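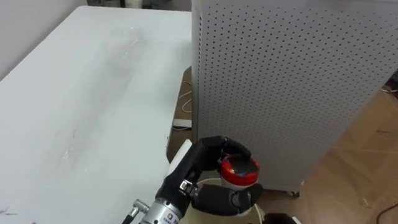

Robotic hand closed on a small red-and-white object, next to a white table.

Ticket: asylum policy library, statements missing after sync
Status: reopened
Priority: normal

Reopened by reporter. The ticket was closed in December as "resolved by update." I doubt that. I updated Zotero on both machines and the shared library still shows nearly 2,000 items at the Brutuvdale office and 400 fewer at Drekham.

What's missing is mostly ministry statements and border agency replies saved as web pages. PDFs are fine. The Baluyot folder, with the letters on reception places, is complete on one side and has 3 items on the other.

Tried so far:
Signed out and back in - no change.
Checked trash, empty.
Waited 60 minutes as support suggested. Same count.

Support reply: Please confirm file storage is not full.

Reporter: It isn't. And a full quota wouldn't explain missing entries, only missing attachments. Can someone read the sync log I attached before this gets closed again?

Support reply: Log received. Passing to second line.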